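How a robot hand learns to hold a lunch box
A visit to the open day at Vonero, for readers from 8 years 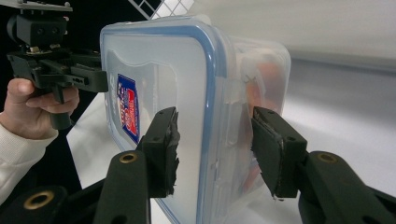 Last Wednesday our class went to Vonero, a small workshop in Lundetport where people teach robots to do work in the kitchen. We were 12 children and 2 teachers. I write down what we learned, so that children who could not come can also understand it.

First we met Rafia Ansari. She asked us to pick up a pencil from the floor, and of course everybody could do it. Then she asked, "How did you know how hard to press?" We had no answer. Your hand knows it by itself, from many years of practice. You have dropped a lot of things since you were a baby!

A robot has not dropped anything yet, so it must learn from the beginning. One way is that a person shows it the work. The person holds a tool called a gripper. A gripper is like a very simple hand with only two fingers, which open and close. You hold the handle, and the fingers do what you want. A small camera looks at the fingers all the time. Later, a computer studies what the camera saw, and how the fingers moved, and the robot tries to do the same.

Why not use your own hand? Mr. Awasthi explained this to us. Your hand has five fingers and soft skin, but many robots have only two hard fingers. If you show the work with your own hand, the robot can not copy it so easily. With the gripper, you have the same kind of fingers as the robot – and the same problems.

A plastic food box is a good thing to practice with. The walls can bend a little when you press them. If you press too much, the lid can pop open. If you press too little, the box slides down. Also, plastic that you can see through is difficult for a camera, because the light goes through it and shines back from it in strange ways. A wooden block is much easier.

Then we could try it ourselves. Sidra Paracha gave us one gripper for each hand, and we had to lift an empty cup and put it down again. It sounds easy, but you can not feel the cup with your skin, you only feel the handle. My friend Irfan squeezed so strongly that his cup jumped away under the table. After roughly ten tries he could do it slowly and well.

I asked if the robot becomes tired when it practices. Ms. Paracha said no, but the people do. They show the same work again and again, and each time they put the box in a little different place. If the box is always in the same place, the robot learns only this one place.

Try it at home
Take 2 wooden spoons, one in each hand. Ask an adult for an empty plastic box with a lid. Try to lift it only with the spoons and put it on a plate. Now put a few grapes in the box and try again. Do you have to press more? Where is the best place to hold it, near the top or near the bottom?

Words to remember
Gripper: a tool with fingers for holding things.
Demonstration: when a person shows how the work is done.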